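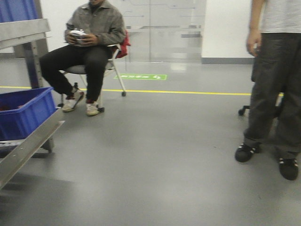 Floor Lines, Seating and Carts: Revised Arrangements for the Tiveck Building

Apr 1, 2020

The Facilities Office has completed its review of shared work areas in the Tiveck building and thanks all departments that returned the January questionnaire. The office received 364 responses, most of them concerning three matters: where chairs may be placed, where carts should stand when they are not in use, and what may be kept in the plastic bins. The arrangements set out in this item replace those printed in the previous edition of the staff handbook.

Yellow floor lines

The yellow lines mark the boundary between work areas and the places set aside for sitting and waiting. Seated staff should remain beyond the line, with the chair and its casters fully clear of the work side where space permits. Lines that have worn thin will be repainted in the order in which they are reported. Departments are asked not to lay their own tape, as several areas now carry two sets of markings that do not agree.

Chairs

Chairs on casters remain the standard seating for these areas. They may be moved freely within a room but should not be taken to another floor. Jackets and bags may be hung over a chair back while the chair is occupied. At the end of the shift they should be taken to the coat hooks by the Zudik entrance, so that chairs can be pushed in and the floor cleaned.

The office has received a number of requests for chairs with armrests. A small order has been placed with Dakum, and the chairs will go first to staff who have submitted a seating assessment. Existing chairs with a stiff or missing caster should be labeled and left beside the service elevator — they will be repaired and returned to the same room.

Carts and bins

Metal carts should be parked parallel to the wall, with no rail extending over a walkway. Bins belong on the cart shelf and should not be left on the floor beside it. Open bins are to be filled no higher than the rim. Cloths, gloves and other soft items may share a bin, but tools are to be stored separately.

Each bin will receive a printed label showing the room and shelf to which it belongs. The first 1000 labels have been delivered and are being distributed by floor, beginning with the ground level. Any bin found without a label after distribution will be returned to the central store in Room 1811, where departments may collect it during normal opening hours.

Questions about these arrangements may be directed to the Facilities Office at extension 1567. Requests for additional carts should be made on the usual equipment form — the form has not changed — and signed by the head of the department.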